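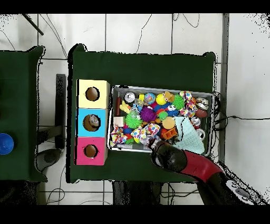 A tray of brightly colored toys on a green cloth, next to yellow, blue and pink boxes with round holes in the top.

Hi everybody, quick one from me today because I'm still catching up on sleep, but I had to share the news about the Nuston toy library. It's opening again! I got the email last night and I may have yelled a little bit.

If you're new around here, the toy library lends out toys the way a regular library lends out books, and it's been closed since April like pretty much everything else. My kids have asked me when it's coming back so many times that I started hiding in the laundry room. Well, the answer is August 25, 2020, and it's going to be pickup only for now.

So you go online, pick what you want (two toys per family to start with), and they give you a time to drive up to the side door on Titlow Street. Rafferty Benavides, who runs the place, told me they had 214 families signed up before they closed and nearly 400 toys still out on loan. So if you've got a puzzle under the couch, now's the time – no late fees on anything, you just drop it in the bin by the door. Returned toys get washed and then sit for a few days before they go out again.

A yearly card is still $30, and if you paid already they're adding the missed months on to the end, which I thought was really nice of them. Fiifi Opoku is doing the phones in the mornings if you can't get the website to work. I couldn't the first time, I had an old password.

They still can't say when we'll be allowed back inside to browse. I'm going for the marble run, so please leave me the marble run!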